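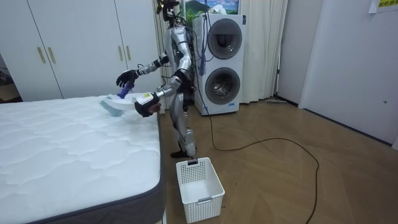 Stripped back to the quilting, with the laundry basket close by on the floor.

I have been putting off writing about the mattress for the better part of a month, mostly because it felt like a silly thing to write about, and then my friend Lindalva told me she had never once cleaned hers in 7 years and I thought, well, there's my nudge.

So, the bare bed. I always feel a little bit sad when the sheets come off, as if the room has been caught in its slip, but I do love the look of that white quilting, all soft and wavy, with the dark band running along the side. We bought this one last August after a long and frankly silly hunt that took us through three stores and one very warm afternoon lying side by side on display beds while a patient young man named Zeyu Cao asked us about our shoulders. I liked everything. Genivaldo liked nothing, and then he liked this one, and that was the end of it.

The floor was here before us. Herringbone wood, and I fell for it the minute we walked in, although I did not think at the time about how beautifully all those little joints would collect fluff. A low bed on a floor like that is a lovely thing to look at and a nuisance to sweep around. I go around the mattress first thing, before I touch the top of it, and then of course I have to go around again afterward. My mother would have told me to do it the other way. She may have been right!

Once the sheets are off I like to leave the bed alone for a while. I put the kettle on, I answer whatever messages have come in, I wander back. If it's a bright day I open the window as wide as it will go. Then I brush. I know plenty of people run a vacuum over theirs, and I do too when I remember, but for crumbs and sand and the odd bit of grit I find a small brush and dustpan much handier. Quilted fabric has all those dips, and things settle right down in the seams. I work from the pillow end toward the foot in short, light strokes and keep the pan flat with its lip pressed down a little, so nothing slides underneath.

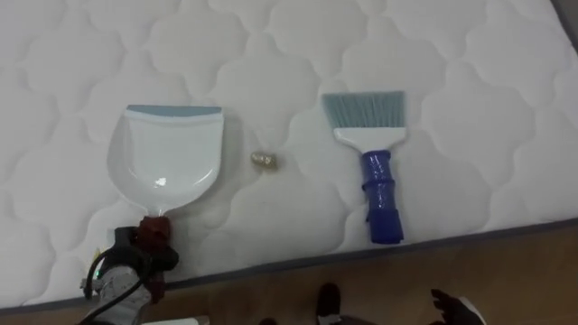
Dustpan, brush and one small gold-colored something between them.

I do like a brush with a bright blue handle, I must say. The last set I owned was beige from end to end and I lost it constantly, once for a whole winter (it was behind the flour). The soft rubbery edge on the dustpan is a nice touch as well, and it's kinder to the stitching than a hard plastic lip. If you are shopping for a set, that's the part I would look for first – the color is only my own weakness.

As for the little gold thing, it could be a cap or a bead or a fitting from somewhere, and I have asked everyone in the house. Elaine thinks it belongs to a lamp. Genivaldo held it up to the light for a good long while and said "hm," and went back to his coffee. It now lives in the blue saucer by the front door with two keys we can't place and a button from a coat I gave away. Anything small and shiny goes in that saucer for a season before I allow myself to throw it out.

A few of you wrote after the linen closet post to ask how often I do all this. I brush the mattress whenever I change the sheets, or near enough, and I turn it head to foot twice a year, which takes two of us and a fair amount of grumbling. For marks, I use a barely damp cloth with a drop of dish soap and then let it dry for as long as I can stand to look at an unmade bed. I am much too impatient for anything fancier.

Thaís asked about mattress covers as well. I have two and I'm not in love with either one, as the first crackles and the second creeps up at the corners by morning. If you have one that stays where you put it, please leave me a note in the comments, and tell me how it washes.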